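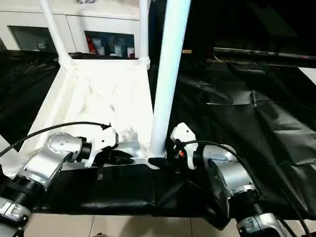

From: Huia Goodwin
To: Trakdale allotments list
Date: May 25, 2026
Subject: Re: Seaweed feed, bulk order

Sipho Steyn wrote:
> The man from Stokier says his seaweed feed doubled the crop on
> the Dronville plots last year. He'll do us 11 drums at trade
> price if we order together. I've had it on my beans and they
> look very well on it. Who's in?

Not me, at least not yet.

I don't doubt your beans, Sipho, I walked past them and they are lovely. But did you leave a row without? Mine are also looking well, and they've had nothing except water and the odd bit of comfrey. It has been a kind spring.

I asked Abbas Golestani, who has a plot at Dronville, about the doubling. He says two people there used the feed, and both of them had also dug in a trailer load of manure over the winter. The year before was the one with the blight – so doubled compared with what?

The leaflet has a graph with no numbers up the side. It also says "proven", and I'd like to know who by. I rang and was told the trial results would be sent on. That was in October.

Seaweed may well do some good. My father swore by it, though he got his off the beach for nothing. What I object to is tying up our money in drums when we still haven't fixed the lower tap, and when half the plots have no shed to keep a drum in.

If people are keen, buy 2 drums and let six of us try it on half a bed each, same variety, sown on the same day. Weigh what comes off. I'll lend my kitchen scales and I'll even put up with the smell. Elsie Maihi has said she'd do it with onions.

If it works I'll eat my words and pay my share. Until then please don't put me down for anything – last time I was "provisionally" in for the slug pellets and still got the bill.

Huia
Plot 6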